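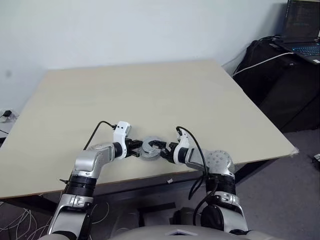

Célula de dois braços, anel em cima da mesa, garra esquerda a fechar

Cabo da garra direita a fazer arco, isto é normal?
Fórum Manutenção e Automação > Robôs de dois braços

tornomanco escreveu:
Boas. Herdei esta célula em janeiro e ando desconfiado do encaminhamento dos cabos. O da garra direita sai do topo da peça branca do punho e vem solto ao longo do braço. O integrador (Flendthorpe) jura que está bem assim. Já levo 16 paragens por perda de comunicação com a garra, sempre do lado direito. Eles dizem que é software. Pois.

beirao_plc escreveu:
Software é sempre a primeira desculpa. Mexe no conector com o braço parado e vê se o erro aparece. Se aparecer, tens a resposta.

Rosine Gilbert escreveu:
Discordo do beirao. Abanar o conector à mão prova pouco, qualquer ficha falha se a torcermos bem. Regista o ângulo do punho em cada paragem. Na nossa de Brarkside trocámos dois cabos à conta dessa teoria e o defeito era a massa na base.

tornomanco escreveu:
Tenho registo. Das 16, só 4 foram com o punho todo rodado. Não me convence nem uma coisa nem outra. Deixo outra posição, com a peça segura pelos dois lados.
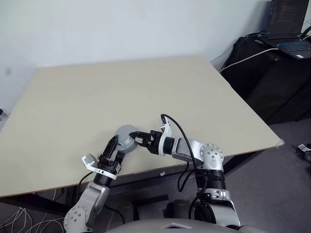
Peça cinzenta entre as duas garras, arco do cabo visto por cima do antebraço

beirao_plc escreveu:
Esse arco é grande demais para o meu gosto. Uma abraçadeira a meio do antebraço e acabou a conversa.

Rosine Gilbert escreveu:
E quando o cotovelo dobrar, puxa de onde? Se prenderes, prende com folga e faz o curso completo em velocidade reduzida antes de voltar à produção. Eu deixava o arco e media a continuidade primeiro.

drarkulska_fan escreveu:
O manual da Drarkulska manda rever as fichas até 1.554 ciclos. Alguém cumpre isso? A mim parece-me número de quem vende fichas.

tornomanco escreveu:
Não cumpro nem conheço quem cumpra. E já agora, debaixo da mesa há um molho de cabos brancos no chão que ninguém me sabe dizer para onde vai. O Cárdenas diz que são da instalação antiga, mas não os quer cortar — e eu também não.

beirao_plc escreveu:
Identifica-os antes de mexer no resto. Aposto na ficha à mesma.

tornomanco escreveu:
Medi a continuidade com o braço esticado e com ele dobrado: igual. Amanhã vou à massa da base. Se for software ainda tenho de pedir desculpa à Flendthorpe, o que me custava bastante.

Rosine Gilbert escreveu:
Mede com os motores ligados também. E põe aqui os valores.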